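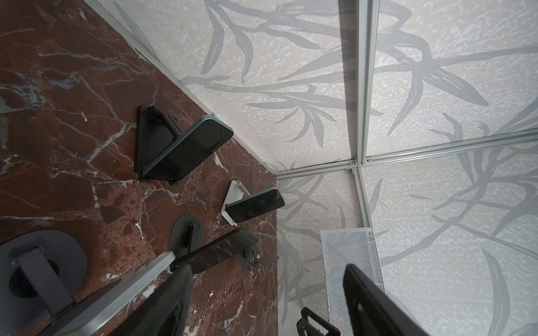 Is the Gedolon countertop dishwasher worth buying if you live by yourself? For one person who cooks most nights and hates washing up, I'd say it is, as long as you can live with the noise and you have a shelf or counter deep enough to hold it.

I've had mine since January, so this is a proper long-haul review and I've had time to get over the new-toy feeling. I went back and forth between the Gedolon and the Inow for ages. The Inow is prettier (curved door, nice little window) but the rack inside is fixed, and my dinner plates are on the big side. The Gedolon rack has 2 positions, and in the lower one my plates fit with room to spin the arm. That settled it.

Setup was easy! You can hook it to the faucet or fill the tank by hand with the jug that comes in the box. I fill by hand. It takes a few trips with the jug and I do it while the coffee brews, so it doesn't bother me, but my neighbor Vinh Trương tried mine out for a week while I was away and said he'd go crazy filling it every day. He has the faucet hookup on his now and loves it.

Cleaning is really good on the normal cycle. Oatmeal bowls, tomato sauce, egg on forks, all fine. Peanut butter on a knife, no chance, wipe it first. The quick cycle is only for glasses and coffee cups as far as I'm concerned. Drying is so-so. I pop the door open when it beeps and leave it for a bit, and plastic lids still come out with little puddles on them.

Now the noise. It hums, which I can take, but the drain pump makes a gargling sound at the end that I can hear from bed. I run it right after dinner and never late.

The one real problem I had was error code 1308 in the second month. The manual just says to call service, so I did, and a very patient woman named Guadalupe Cortés had me pull out the filter and rinse the cup underneath it. A bit of rice! Code gone, and I rinse that cup every weekend now. I wish they'd put that in the manual.

I use Jonura tablets cut in half, as a whole one leaves suds behind. The Escobar powder works too but it cakes up in the tray if you close the lid too soon.

I got mine on sale with $100 off. At full price I'd probably still go for it, but I'd grumble. If there are more than 2 of you in the house, save up and get a full-size one, you'd be running this thing all day long.

Updated 1 June 2024: still going strong, though the jug handle has cracked and I'm waiting on a new one.

We use cookies to remember your settings and improve your visit. By continuing to browse, you accept our cookie policy.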